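Dosto Kitchen Storage Range
Set-up and Care Guide, section 2: Measuring cups and the open-front bin

This section covers sorting, washing and putting away a set of coloured measuring cups in a Dosto bin. It applies to the white plastic bin with the sloping side and the handle opening in the end panel. For the stacking boxes, see section 3.

Before you start

Clear a stretch of worktop or table long enough to lay out the whole set. Wipe the surface and dry it.

Caution: Do not stand the bin on a hob or next to a toaster, even when the hob is switched off. The plastic will soften and the base will no longer sit flat.

2.1 Preparing the bin

1. Peel off the label and rub away any glue with a little cooking oil on a cloth.
2. Wash the bin by hand in warm soapy water. Rinse and leave it upside down to drain.
3. Check the rim and the handle opening for rough edges. If you find one, do not trim it with a knife — return the bin to the shop.

Note: Bins sold before 2009 have a straight rim on all sides. They can be used in the same way, but you will have to lift the cups out from the top.

2.2 Washing the cups

1. Separate the cups if they are nested. If two have stuck together, stand them in warm water for a few minutes and twist gently. Do not lever them apart by the handles.
2. Wash each cup inside and out, including the hole in the handle, where flour and sugar tend to collect.
3. Dry thoroughly. Cups put away damp will stick again.

Caution: If your dishwasher has an intensive programme, do not use it for the cups. Keep to 59 degrees or below, top rack only.

2.3 Laying out and putting away

1. Set the bin at one side of the table, at a slight angle, so that you can reach over the low part of the long side.
2. Put the cups beside it and check that the set is complete. Keep the smallest one where you can see it, as it is the one most often lost.

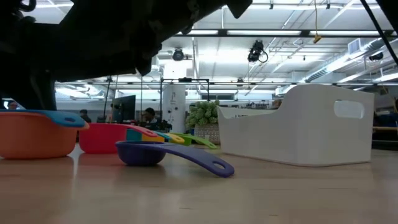
A reader in Unddale writes that she gave up nesting her cups altogether and now stands them side by side in the bin with the handles all pointing the same way, and finds the one she wants far more quickly. This works well if you have the space.

3. To save room, nest the cups from large to small and place the stack in the bin with the handles towards the high end.
4. Hold the bin by the handle opening with one hand and support the base with the other. Do not carry a full bin by the opening alone.

Note: If you prefer to hang the cups, use the holes in the handles. The Tanoli rail takes most sets — check that the hooks pass through the smallest hole before you fix it to the wall.

Replacement bins are listed under Spare Parts at the back of this guide.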